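Ellery play kitchen range goes on sale October 15, 2021

Hello, Shayne Ngata here, and I have been looking forward to typing this for months! Ellery, the pretend kitchen and market range from our little firm Tera, is ready for nurseries, playgroups and anyone at home with a small cook under the table.

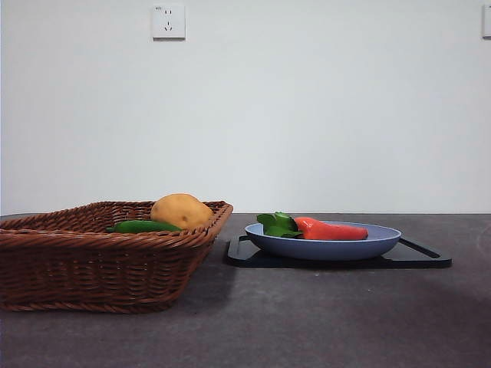
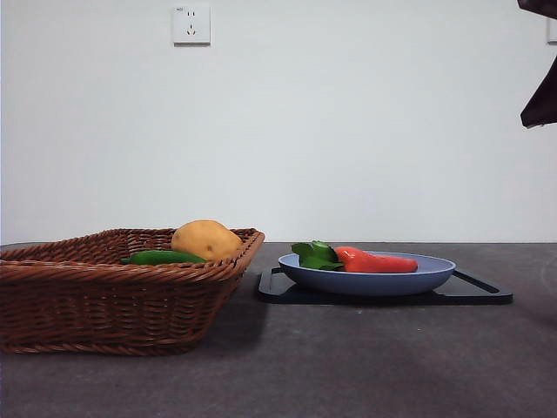 Potato and something long and green in the wicker basket, blue dish on the black tray.

I started on this back in April, when my niece served me a wooden block for lunch and told me it was soup. I ate it, obviously. But it did get me thinking about how much of the fun is in the fetching and carrying (into the basket, out of the basket, onto a plate, over to Granny, back again because Granny wanted it hotter), and how few sets give you enough to carry. So with Ellery we spent as long fussing over the baskets, trays and dishes as we did over the veg.

We lent early sets to playgroups near us and 144 families sent back the feedback form, which is a lovely number of forms and a horrible number to read in one evening. The thing that came up most was tidying. Children who won't put a brick in a box will happily put the shopping away, it seems, and one mum said the basket now gets unpacked and packed again before every single meal. The other thing was colour. Parents liked a plain dish the vegetables show up against, and so do I, so the plain dishes are staying.

There are 200 sets in the first batch and 173 of those are still up for grabs as I write. Each one comes with a printed card of game ideas, from "What's for tea?" to a sorting game called Urkier, named by a four-year-old who won't explain it. Our stockist for the north is Zusley, and everywhere else you can order straight from us.

If you write about toys or run a nursery newsletter and you'd like to borrow a set, drop me a line through the Tera contact page and put Ellery in the subject. I answer them all myself, usually after bedtime.

Shayne Ngata, Tera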